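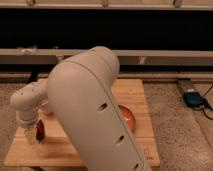
## Unit 6: Boards, plates and clearing down

Notes for the April group. Tutor: Yaa Tsikata. Room key is with Velimir Trajkovski.

A light wooden board is a work surface first and a serving surface second. Most complaints at Allville come from mixing the two. Decide which one you are doing before anything goes on it.

**Setting out**

- Lay the board flat, long grain strips all running the same way if you use more than one.
- Plates and bowls go to the right. Cups and small items go to the left.
- Leave the near edge free for your hands.
- Orange and red dishes show up well on pale wood. White cups do too, a little less so.

**Clearing down**

Take small loose items first, then cups, then plates. Clear one half of the board completely before you start on the other. Check the wood for crumbs and seeds with the flat of your hand.

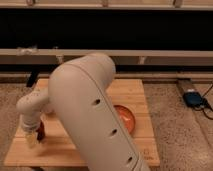
*Fig. 2. Pale board on carpet, with faint lettering in the lower right corner.*

Use the lettering or logo to keep track of which way round a board goes. Many boards have a mark on one corner. At Furnthorpe they always store the marked corner at the bottom right, and we do the same.

**Washing and care**

1. Wipe with a damp cloth and a drop of dish soap. Do not soak.
2. Rinse the cloth and wipe again.
3. Stand the board on its edge to dry, for nearly 4 hours.
4. Oil when the surface looks dull.

Chilies and beets can stain. Keep them on a plate when you can, and wipe the wood right after if you can't.

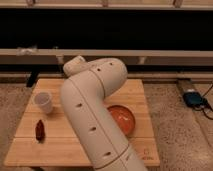 *Fig. 3. White plastic cup on the left, small dark red item below it, orange bowl on the right.*

**For next time**

Set out and clear one board at home and write down the order you used. Bring your sheet to Mariama Boateng. Stock sheet for boards is no. 1565, kept in the Budora folder.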